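Garment care labels have become too cautious to be useful. The usual text on a cotton shirt is a cold wash, a low tumble and a cool iron, whatever the weave or dye. The label protects the maker from returns and tells the owner almost nothing about what the fabric can take.

Ayman Fahmy made this point in October in his column on the Cirillo textile pages. He compared 34 labels on plain cotton shirts and found only four different sets of instructions among them. Weight, finish and shrinkage allowance did not appear on any of them.

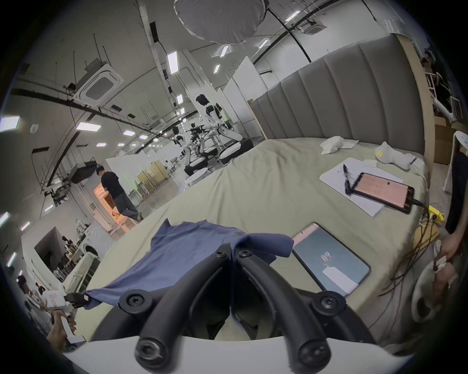

A better label would give test results. Shrinkage after seven washes at a stated temperature is a number any mill can supply, and most already measure it for their buyers. Colorfastness has a standard scale. Both would fit on the tag in use today if the repeated translations were replaced by symbols.

The objection is that shoppers will not read figures. Some will not. They do not read the present wording either, and a person who ruins a shirt at a high setting should at least have been told where the limit was.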